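In defense of the slow bus

I took the 57 all the way to the end of the line last October, for no better reason than that I had never done it. I had been riding the first eleven stops of that route for years, to work and back, with my head down over my phone. Then one afternoon I got out early, the sun was still up, and when my stop came I just didn't pull the cord. I have been a bit of a pest about it ever since. Friends have stopped asking me how my weekend was (they know it will involve a transfer at Indthorpe).

So let me make the case properly, in writing, where people can leave whenever they like. I think the slow city bus, the kind that stops at every pharmacy and turns off the main road to loop past a senior center, is one of the best things a town can own. I think we should stop being embarrassed about it. And I think most of the plans to "fix" it would wreck the part that works.

Start with what you get for your money. A day pass where I live costs less than a sandwich, and for that you get a big window, a heated seat in winter if you pick the one over the rear wheel, and a trip through neighborhoods you would never drive through on purpose. I found a bakery that way. I found a tiny park with a stone fish in it. I found out that the river, which I thought of as a thing downtown, goes behind the tire shops and the self-storage place and comes out wide and brown and lovely by the old Jullier mill, where there are herons! I lived here for nine years without knowing there were herons.

You don't get that from a car. I like cars fine, I own one, but when I drive I look at brake lights. And you don't get it from the train either, because the train runs in a cut for most of its length and shows you concrete walls and the backs of fences. The bus goes at the speed of looking. You have time to read a whole hand-painted sign, and if it is a really good sign you get the red light too.

Now, the usual complaint is that the thing takes forever, and yes, it does. The 57 end to end is an hour and ten minutes on a good day. If you have to be at a hospital shift by six in the morning, an hour and ten is not charming at all, and I would never tell a person with two jobs and a transfer to enjoy the view. Those riders need buses that come often and come when the sign says. I want that too, and I'd pay more tax for it tomorrow. What bothers me is that every time the subject comes up around here, "better" gets turned into "fewer stops," and the stops that go are always the same ones. The loop past the senior center. The detour to the clinic. The bench outside the Ghauri market where people get on with four bags of groceries and the driver waits while they sit down. 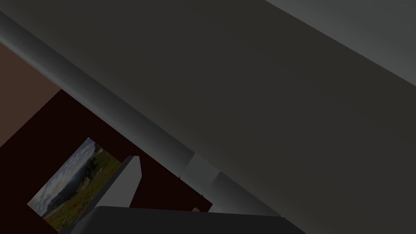 A couple of years ago the city hired a firm called Banura to look at the whole network, and they came back with a proposal to cut 145 stops. I went to the open house and I read the boards, all of them, standing there with my paper cup of coffee. It was careful work and I don't think anyone involved was a villain. A lot of those stops really are a block apart, and I'd be happy to walk the extra block. But there was a column for minutes saved and no column for the person who now doesn't make the trip. If the walk to the stop gets too long for your knees, you vanish from the ridership numbers, and then the numbers say that stop wasn't needed. I find that maddening.

What I'd love instead is for us to run two kinds of service and be proud of both. Give the long corridors a fast bus with its own lane, every ten minutes, with the signals timed for it. Then let the slow one be slow. Let it wander! Let it go up to the library and around the pond. Put a printed timetable at every pole again, on paper, behind plastic, so that my neighbor without a data plan can read it. Paint the end of the line on the map in a cheerful color so people get curious about what is out there.

I also want to say something about the company on board, which I didn't expect to like and do. You aren't required to talk on a bus. You can, and people do, mostly about the weather and whose grandkid is in the school play, but you can also sit for an hour among other people and be left in peace. I've tried to think of other places that offer this for free or close to it. The library, certainly. A park bench when it's warm. After that I start to struggle. Everywhere else I am supposed to be buying something, or finishing up so the next party can have the table.

And kids love it. I have taken my nephew on the 13, which climbs the hill and comes down the other side with a tremendous squeal, and he rated it above the aquarium. He got to pull the cord. He has asked to pull the cord again on every visit, and I think he has the right idea about what a good day out is.

If you want to try it, here's how I do it. Go mid-morning, after the commuters and before school lets out. Sit on the right-hand side going out and the same side coming back, and you'll have seen both sides of the street. Bring a snack and a sweater. Don't look up the last stop ahead of time. When you get there, say thanks to the driver, get off, and walk around for however long it is until the next one. On the 57 that means forty minutes and a very decent egg roll.

I'm doing the 22 next, out past the reservoir. I hear it turns around in a church parking lot.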